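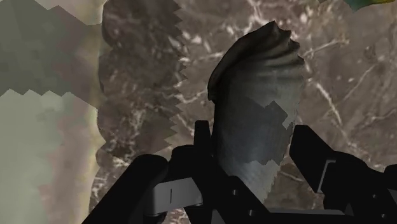 Letzte Änderung dieser Seite: Mai, 16:40 Uhr

4.3 Abräumen einer unaufgeräumten Arbeitsplatte

Die Frage aus Abschnitt 1 nochmal, jetzt enger: Kann ein einzelner Arm mit Zweifingergreifer eine vollgestellte Küchenplatte abräumen, ohne dass jemand eingreift? Kurze Antwort: teilweise. Alle Läufe in diesem Abschnitt sind simuliert, Umgebung Pluvitz. Reale Hardware erst in Abschnitt 5.

Ausgewertet wurden 3.151 Episoden, Abbruch nach 3.000 Simulationsschritten. Als Erfolg zählt nur, wenn das Zielobjekt gegriffen, angehoben und in der Ablagezone abgesetzt wurde. Umgestoßene Nachbarobjekte gehen nicht in die Quote ein, werden aber getrennt protokolliert (Tabelle 6). Erfolgreich nach diesem Kriterium: 2.474. Klingt gut. Der Rest ist leider nicht gleichmäßig verteilt.

Der Objektsatz umfasst 70 Modelle, darunter gewöhnliches Geschirr und Lebensmittel, aber absichtlich auch Formen, die in keinem Haushalt stehen. Muschelartiges, Knochenähnliches, Stücke mit Rippen und Hohlräumen. Grund: Der Steko-Planer wurde auf glatten, konvexen Körpern abgestimmt, und genau das wollten wir nicht nochmal messen. Bei länglichen Objekten mit schmalem Fuß reicht meist ein seitlicher Griff knapp über der Auflage. Die Finger müssen dafür fast auf die Platte, die Annäherung wird entsprechend langsam.

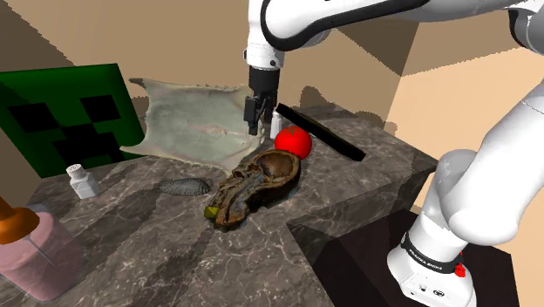 Schwieriger wird es, sobald Objekte einander verdecken. Der Planer schätzt die Rückseite aus der sichtbaren Vorderseite, bei Tomaten kein Problem, bei allem Zerklüfteten schon. Typischer Fehler: Ein Finger setzt auf einer Rippe auf, der andere fährt ins Leere, das Objekt dreht weg. Zweiter Fehler, seltener, aber ärgerlich: flache Teile. Gabeln z. B. bietet die Platte praktisch keine Kante, unter die der Greifer kommt. Der Tuncer-Regler schiebt solche Teile zum Plattenrand und greift dort, was Zeit kostet und manchmal am Boden endet. Transparente Becher sind in der Simulation dagegen harmlos, weil die Tiefenwerte direkt aus der Geometrie kommen. Auf echte Sensoren nicht übertragbar!

Schatten mit harten Kanten haben wir nicht entfernt. Einfluss auf die Segmentierung noch nicht sauber ausgewertet, folgt.

Abb. 7: Dichte Anordnung auf der Arbeitsplatte. Greifer unmittelbar am oder über dem braunen, schädelähnlichen Objekt; links daneben Tomate, davor Gabel und umgekippter weißer Streuer.

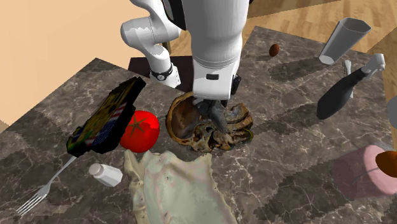 Obsa Kahsay hält die Quote für zu freundlich: Wer eine Küche abräumt, dürfe dabei nichts anderes umwerfen, und ein Kriterium, das Nachbarobjekte ignoriert, messe Greifen und kein Aufräumen. Der Einwand ist berechtigt. Für den Vendovville-Aufbau (Abschnitt 5) wird deshalb strenger gezählt, jede Kollision mit einem Nachbarn gilt dort als Fehlschlag. Eine Neuauswertung der simulierten Läufe nach dem selben Maßstab läuft, Zahlen liegen noch nicht vor.

Zwischenstand also: einzelne Objekte wegstellen ja, eine ganze Platte unbeaufsichtigt noch nicht. Ob mehr Trainingsdaten oder ein anderer Greifer den grösseren Unterschied machen, lässt sich aus diesen Läufen nicht trennen. Siehe dazu die Ablation in 4.4.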